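Fanstead Laundry Tidy
A bedroom clothes-gathering package for two-armed robots
Offered by Utotberg. Page revised 2022-08-19.

The Fanstead Laundry Tidy takes clothes that are lying where they shouldn't be and puts them in a basket. That is the whole product. It doesn't wash them, it doesn't iron them, and it has no opinion on whether the sweater could go another day. We looked into folding and decided we would like to stay in business.

If you already run a two-armed machine with multi-fingered hands, you can have the Tidy as a software license with a setup visit. If you don't, we rent the complete system by the month, starting in July of each year for apartment operators and whenever you like for everybody else.

Getting hold of the cloth

Most of the work is in the first grab. Cloth has no handle and no right way up, and a white shirt on a white sheet offers very little to go on. The Tidy brings the open hand down over the item, looks for a raised fold, and closes on that.

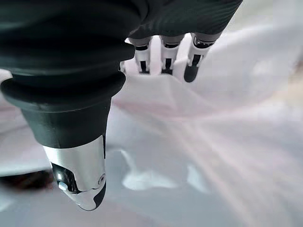
A ridge is worth more to us than a corner. Corners look inviting and then slide out from between the fingers, while a decent ridge gives the thumb something to push against. Sándor Sárközi wrote the ridge finder after a bad month with pillowcases, and it ships switched on. You can switch it off in the settings. We can't think why you would.

Grip force has 10 steps. Leave it on 4 for cotton, go down to 2 for anything you would be sorry to lose, and please keep the top three for denim and bath mats.

Long items

A sock needs one hand. Anything with legs is better off with two, or half of it ends up draped over the side of the basket like a guest who has had enough. In two-hand mode each hand takes an end, the item is stretched out clear of the bed, and then it goes down.

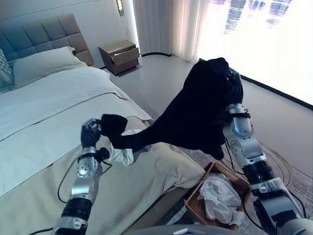
Two-hand mode with a long black garment, basket between the bed and the right arm.

Two-hand mode is slower, and it wants room for both elbows. Measure the gap beside your bed before you order. Our installer, Kacper Witkowska, has a tape measure and will do it again anyway.

Working with people in the room

The Tidy can share a job. One person can be dealing with the jackets while the machine sees to whatever is left on the bed, and neither has to wait politely for the other. The hands slow down when a person comes within reach and pick up speed again once there is space. You may find this flattering or faintly insulting. The slow speed is adjustable, the slowing down isn't.

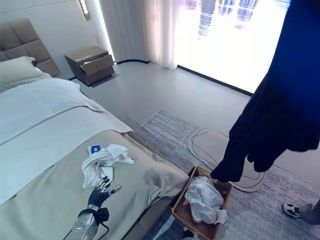
Item order is set from the Fülöp panel, which comes with both versions. The choices are nearest first, lightest color first, or "as found," the setting most people use and the one that most resembles how they do it themselves. The panel also lets you mark things that must never be picked up. Start with the cat.

What you get

Tidy software license, one machine
Fülöp control panel and wall bracket
Setup visit, one day
Up to 300 basket runs before the first service check
Telephone help from the Hekuncombe office, 22 days a month

What you don't get: the basket. Any low, open one will do. Tall hampers with lids are not supported, and neither are bags.

From customers

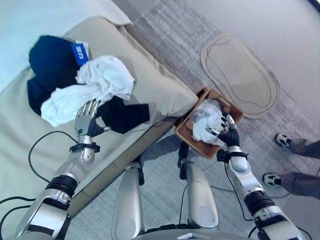
Menaka Matubbar: We've had ours since the spring and I'd buy it again, with one complaint. It is very good at clothes on a bed or a couch and much less good at clothes that have gone down behind one. Mine reaches, thinks about it, and moves on to something easier. My son does the same. I'd also like the panel to stop chiming when the basket is full, or at least chime once.

The chime can be set to a single tone under Sounds in the current panel release. Reaching behind furniture is on the list for the next version, somewhere below duvet covers.

For prices and a setup date, write to Thu Huỳnh at the Hekuncombe office and mention which arms and hands you run.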